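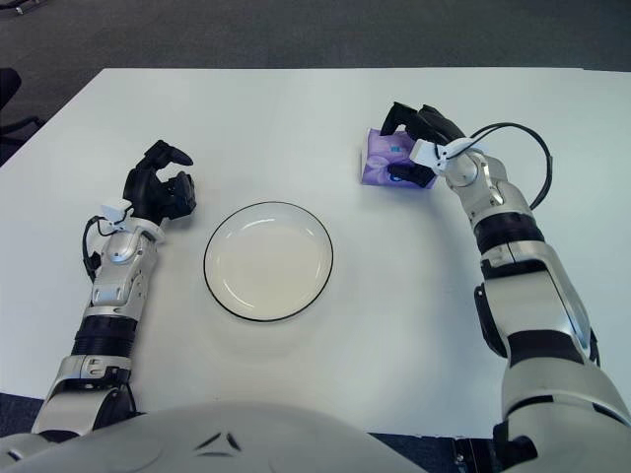
White plate with the black rim, big table.

Friday, glaze room, late morning

Opened the kiln with Kerstin and I'm so pleased I could sing. The Kedora white came out the way I've been wanting it since before the holidays — soft, a little buttery, and hardly any pinholes! There are a few on the two mugs from the bottom shelf, but those were the ones I dipped in a hurry while the phone was ringing, so I'll take the blame and leave the glaze out of it.

Recipe is the same as the last page except for the water. I'd been mixing it too thick. This time I sieved the whole bucket through the 80 mesh, let it sit overnight, and poured off water from the top until a dipped tile dried without cracking. Count of four in the bucket, straight up, let it drip, done. Counting slower gave me those fat rolls at the foot that Ottar keeps grinding off for me (thank you Ottar, I owe you a bag of those licorice things).

Wax: the new stuff from Altance is thinner than what we had and it runs. I lost a foot ring to it on the very first bowl. Kerstin puts hers on with a foam brush and leaves it alone for an hour, and hers looked perfect, so I'm copying that. If anybody opens the second jug, write it on the lid please.

Black rims next. I tried three ways of getting a thin line and here is how it went. Brush on the wheel, no good, my hand wobbles and the line goes fat wherever I breathe. Rim dipped upside down in a tray of Palulov black, nice and even but way too wide, more like a hat than a line. Fine-tip bottle with the plate turning slowly, yes!! That's the one. The trick is to rest my wrist on the splash pan and keep my eyes on the tip, and to stop squeezing a bit before the line meets itself, because there's always a blob left coming out. I practiced on newspaper first and would do that again.

The black does creep a hair into the white on the steeper rims. I kind of like it. Gunnel doesn't. We agreed to fire a few with the black under the white next time and see who wins, though I have a feeling the white will just eat it and go gray.

Shim came up again at lunch. (For Finn, who missed it: Shim is what we're calling the low stackable bowl, the one that started out as a saucer.) Nabila trimmed two of them down and they nest so much better now, hardly any rattle. The foot still catches on the bowl below if it's off center, so she wants to take a little more off the outside and round the edge. Worth doing before we throw any more of them. I'd hate to have 156 bowls that don't sit right, and that's the number on the order sheet, gulp.

Kiln stuff: top shelf is running cooler again, the cone up there barely bent while the middle one was right down. I moved the small things up and the plates to the middle and it evened out some, but I think that element is getting tired. Ottar will put the meter on it when it's cold. Until then, nothing with the white on the top shelf, test tiles only.

Left to do:
Sieve the black again, it's gritty.
Wash the bats, they're disgusting and most of that is me.
Glaze the pitchers, inside first, and let them dry before touching the outside.
Ask Finn where the good calipers went.
Kiln wash on the bottom shelf before the January firing.

Bucket is closed and taped, sponge is rinsed, cones are back in the drawer on the left.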